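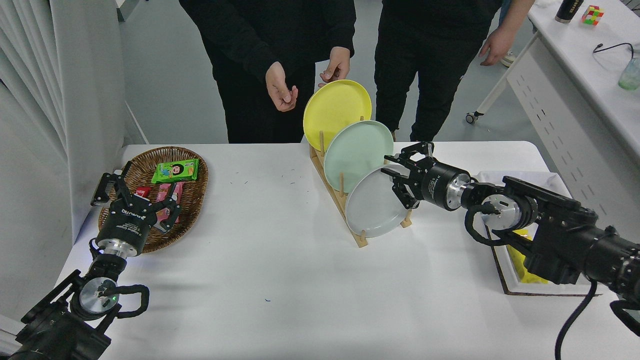
Trollgate Aircraft Movements, data card

Version notes dated 2019-09-12. Maintained by Jaxon Robichaud.

What it is

A table of aircraft movements at two grass airfields, Akberg and Berklow, typed up from the paper logs kept by the clubs there. One row per takeoff or landing. The file is called movements.csv, and a second file, airframes.csv, ties registrations to types.

People have cited an earlier release as a "complete record" of flying at both fields. It isn't one, and I would like that phrase to go away. A movement is in the table if a person on the ground wrote it down and I could read the writing.

Columns

field: Akberg or Berklow
date: day of the movement, as logged
time: local time, blank if the log gives none
reg: registration as written, spaces removed
type: aircraft type as written, not corrected
kind: takeoff, landing, or touch-and-go
runway: blank for most of Berklow
remark: free text from the log, spelling left alone
sure: y or n, my own opinion of the reading

Where it comes from

The Akberg logs are bound books. The Berklow logs are loose sheets, and 11 of them have no date at all. I placed those by matching registrations against the sheets before and after. Treat the result as a guess. They carry sure = n, and if your finding depends on them you don't have a finding.

The Sadeghi list was used to fill in types where the log had only a registration. I have doubts about the Sadeghi list. It gives one type per registration and takes no account of marks being reissued, so an older entry may be given the wrong airplane. I checked 200 rows by hand against the club papers and found 20 where the type did not match. Those are fixed. The rest of the filled-in rows have not been checked.

Things I would not do with it

Don't compare the two fields for how busy they were. Akberg had somebody at the desk most weekends. Berklow had a clipboard on a nail.

Don't read the times as exact. A suspicious number of movements happen on the quarter hour.

Don't use it for safety work. There are remarks such as "heavy" and "bounced it", and one past user turned these into a hard landing rate. I can't see what that rate is supposed to measure. Some log keepers wrote remarks for friends and left everyone else blank.

Don't assume a takeoff has a landing. Plenty have neither partner nor explanation.

Known problems

Touch-and-goes are one row at Akberg and two at Berklow.
Gliders are missing from Berklow before October of the first year.
Altitudes in the remarks are all in feet. An entry of "1000" in the remark column is probably a circuit height, though I have seen it used for a time.

Changes

Duplicate Akberg pages removed. Types corrected as above. The "quality score" column is gone; I never learned how it had been worked out.

Corrections

Send the field, the date and a scan of whatever you are relying on. I don't change rows on memory alone, including mine.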